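Rorstead Makers & Tinkerers > Outings and Open Days
Thread: Went to the Stestora open day, watched a hat for most of it

Trip report for those who asked, plus my opinion for those who didn't. Short version: free to get in, decent coffee, and the best thing on the schedule was a person hanging up a baseball cap with a pair of grippers. Long version follows. I took notes on the back of the parking slip, so blame the slip for any gaps.
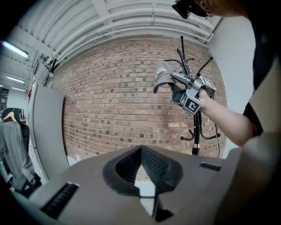

Posted by Johanna Gasser on May 13, 2024 | Outings and Open Days | 6 replies

So Stestora opened the doors of the Rorstead site and I drove 32 miles to see what they do in there. There's a reception area with the big Osano arm behind a fence, and it waves a foam ball at children on a timer. Everyone crowds around that one. I gave it two waves and went looking for the back rooms.

The back room session was called "Everyday Handling." The person running it wears a thing on their head and holds a gripper in each hand, the kind with the black and white marker squares on it, and does ordinary chores. The grippers get tracked, the motion gets recorded, and the recordings later go into training the Lý, their two-armed machine. The chore when I came in was: take gray cap, put cap on coat rack. You pinch it by the brim, carry it over, and fish for a hook.

I would love to tell you this was boring. It was not. I have hung up my own hats for decades without considering that a hook is a fairly rude shape to aim at, and that a cap has almost no part that wants to be hung. The little strap at the back helps if you can find it. With fingers you find it without looking. With a gripper you look a lot.

Our guide said they had nearly 970 good recordings of the hat chore. I asked how many bad ones. She said they keep those too, in another folder, and moved on to the next question with some speed.

The Lý itself was parked in the lobby with a ribbon around it. I asked if we'd see it do the hat. "Later in the program." Later in the program was a slide deck.

The good: you can stand close, they answer questions, the coffee is real. The bad: the slide deck, and the signs to the bathroom, which lead to a different bathroom than the one that's open.

Happy to answer questions. I have two more pictures of the coffee if there's demand.

----------
sprocket_ed wrote:

Thanks for the write-up, but can we be clear about what you watched? You drove 32 miles to an automation open day and saw a human hang up a hat. I have that at home. My wife does it, and she would like me to do it more.

I'm not trying to be a pain. I just think if the ad says robots, people should see robots doing the job. The recording part is homework. I wouldn't drive out to see somebody's homework.

----------
tinplate wrote:

Disagree with Ed, which should surprise no one who has read this board. I went last March when they did the preview for schools, and the homework is the part worth seeing. An arm waving a foam ball is a program somebody wrote once. I can watch that on a loop in the lobby of any place that sells arms.

What I liked about the gripper sessions is that you see all the small corrections. The operator comes in too low, backs off, tips the wrist, tries again. You start to get a feel for how much of "hang up the hat" is wrist. I have been rebuilding my own little two-finger gripper ever since and the wrist is now the entire project.

@Johanna did they let you try it? They let the kids try it in March but not the grown-ups, and I am still sore.

----------
Johanna Gasser wrote:

They did let us try it! There was a line, and I stood in it, and I am not going to report my score. I will say the man ahead of me got the cap up on his first go and then told every one of us how easy it was.

Since you asked about the operator getting the angle right, I dug out the other shot, from the headset side. They let people have a copy of the view.
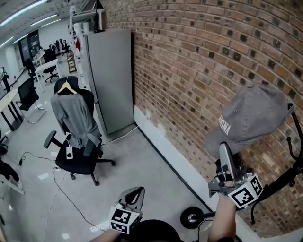

Coat racks are my main takeaway, as silly as that sounds. I had assumed the hat was the hard part, being floppy, and the guide says the rack gives them as much trouble. It's black, it's metal, it's thin, and the hooks are curved, so from the operator's side you're steering a cap toward a bunch of skinny lines. At least in that view the brick wall gives the black something to stand out from. And once the cap is on there, with the lettering facing out, you do feel a small, stupid thrill. There's a gray shirt as well, on a wooden hanger over the back of one of the office chairs, and I asked about that one too, because I would pay money for a machine that deals with shirts. The guide said shirts are "on the roadmap." I have worked in an office long enough to know what that means.

Ed, point taken about the ad. It did say robots. It also said "light lunch," and that was a granola bar.

----------
sprocket_ed wrote:

OK, I looked at the second picture and I have a professional objection, having wired buildings for most of my life. Cables across the floor. I can see a couple of black ones and a white one. You've invited the public in and they're all going to be staring at a hat.

Still not a robot demo.

----------
quietbearing wrote:

Long time reader, I post about twice a year, apparently this is one of them.

I was at the same open day, afternoon group. Mostly agree with Johanna but I'd push back on the lobby arm. My nephew is seven and stayed with the foam ball for 55 minutes. He did not care about the wrist. If you're deciding whether to bring kids, the foam ball is the show and the back room is where you take turns escaping to.

Where I side with Ed a little: I asked the guide how the Lý does with the cap when nobody is holding the grippers, and got a friendly answer with no number in it. Fine, they don't owe me a number. But the hat recordings got a number, so somebody over there likes counting things when it suits them.

Also the open bathroom is past the stairwell on the left. The sign is lying, as reported.

----------
tinplate wrote:

@quietbearing they were like that in March too. My guess is it works okay on that rack with that cap and gets confused if you bring your own. Which I did. I brought a knit one with a pom-pom and they would not let me put it anywhere near the session.

@sprocket_ed come with me to the next one. I'll drive, you can inspect the cables. If the Lý hangs up a hat you buy lunch, and if it doesn't I will hang one up for you myself and you can call it whatever you want.

----------
sprocket_ed wrote:

Deal, but a real lunch, no granola bars. And I'm wearing my own hat and I'd like it back.

Johanna, did they say when the next one is?

----------
Johanna Gasser wrote:

Nothing posted yet. There was a sign-up sheet by the coffee, and I put down the club's email, so watch that inbox. I also wrote "shirts" in the comments box and underlined it.

Yes to the coffee pictures, by the way, two people have messaged me. I'll put them in the off-topic section tonight.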